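筆の収納と机の白い板、みんなどうしてる?

カテゴリ:趣味・手芸 > 画材・作業机
閲覧数 3704 回答 2件 解決済み

投稿者:Nostomik

急ぎめで書いてるので読みにくかったらすみません。

3月から家で水彩と、小物の色塗りを始めました。机は明るい色の木のやつで、汚したくないので上に白い板を載せて使ってます。これ自体は気に入ってる。白いと絵の具の色も見やすいし。

で、困ってるのが筆です。使い終わってそのまま板の上に置く→転がる→床。もしくは肘でひっかける。細い筆ばっかりなのでほんとによく転がる。昨日も夜の9時ごろに机の下を這って探してました……

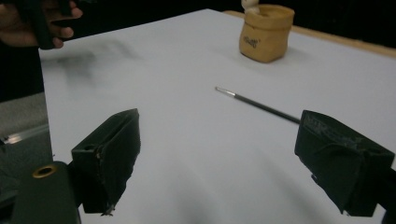
白い面に筆みたいな細いのを1本、斜めに置いたところ

聞きたいのは2つ。

・作業中の筆、どこに置いてますか。筆立て? 横に寝かせるやつ?
・下に敷いた白い板がたまにずれる。止めかたのおすすめあれば

予算は2000円くらいまで、と言いたいけどできれば家にあるもので済ませたい。筆立てを買うなら小さいのがいいです。机せまいので。両面テープは机に跡が残りそうで怖い。賃貸じゃないけど机は長く使いたいので。

あと洗った筆を立てて乾かすのはダメって聞いたんですけど、ほんとですか? 穂先を上にするなって書いてる人と、気にしなくていいって人がいて、どっちやねんと。よろしくお願いします。

投稿者:Flallanthorpe
ベストアンサーに選ばれた回答

筆立て派です。高いのいらないです、100均とかの浅いカップで十分。うちは紙ひもで編んだみたいなやつ、300円でした。

選ぶときに見るのは深さだけ。深すぎると細い筆が沈んで取りにくい。浅すぎると今度は筆の重さで倒れる。筆の長さの半分弱くらい入るのがちょうどいいと思う。軽いカップなら底に小石かおはじき入れて重くする。これでほぼ倒れなくなりました。

置き場所も大事で、端に置くと肘で落とすので、板の奥のほう、手をまっすぐ伸ばしたところ。利き手側に寄せすぎると袖がひっかかります。とくに長袖。冬は袖まくってください、まじで。

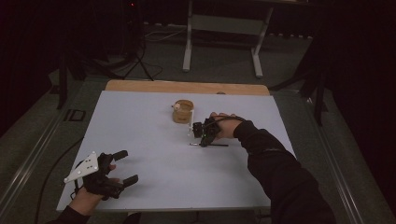
それで筆を入れるときは片手で入れようとしないで、空いてるほうの手でカップをおさえてから入れる。面倒でもこれだけでひっくり返す回数がぜんぜん違います。慣れるまではゆっくりでいいので。カップの中に筆以外のもの(消しゴムとか飾りとか)を入れるのはやめたほうがいいです。筆がまっすぐ入らなくなって斜めに飛び出すから。わたしはつい何でも入れちゃうんですけどね。

板のずれは、滑り止めシートを板より一回り小さく切って下に敷くだけ。食器棚用のあみあみのやつで大丈夫。はみ出すとホコリがつくので小さめに。四隅だけでも止まりますけど、真ん中にもないと筆圧かけたとき板がちょっとしなります。テープはやめといたほうが無難。はがすとき木の表面を持っていかれたことがあります(泣)

乾かすほうは、濡れたまま穂先を上にすると水が金具の中に入って根元がいたむ、というのが理由です。なのでタオルの上に寝かせて、乾いてから立てる。わたしは一晩寝かせて朝カップに戻してます。作業中にちょっと立てるくらいなら気にしてないです。

投稿者:Durrani

自分は寝かせる派。割り箸を2本、間をあけて並べて、その上に筆をのせるだけ。0円。転がるのが気になるなら箸に輪ゴム巻いとけばひっかかって止まる。

見た目はよくない。でも濡れた筆をそのまま置けるから楽。
板はそもそも重いの使えばずれない、とおもう。

お礼コメント(Nostomik)

お二人ともありがとうございます! おはじき入れるの、すぐやってみます。押さえてから入れる、は全然やってなかった……いつも片手で突っ込んでました。

滑り止めシートは台所の引き出しに余りがあったのでそれ切ります。割り箸+輪ゴムも、洗ったあと乾かす用に使わせてもらいますね。浅いカップは週末に探してきまs。

ベストアンサーは迷ったけど、板のことまで細かく書いてくださったFlallanthorpeさんに。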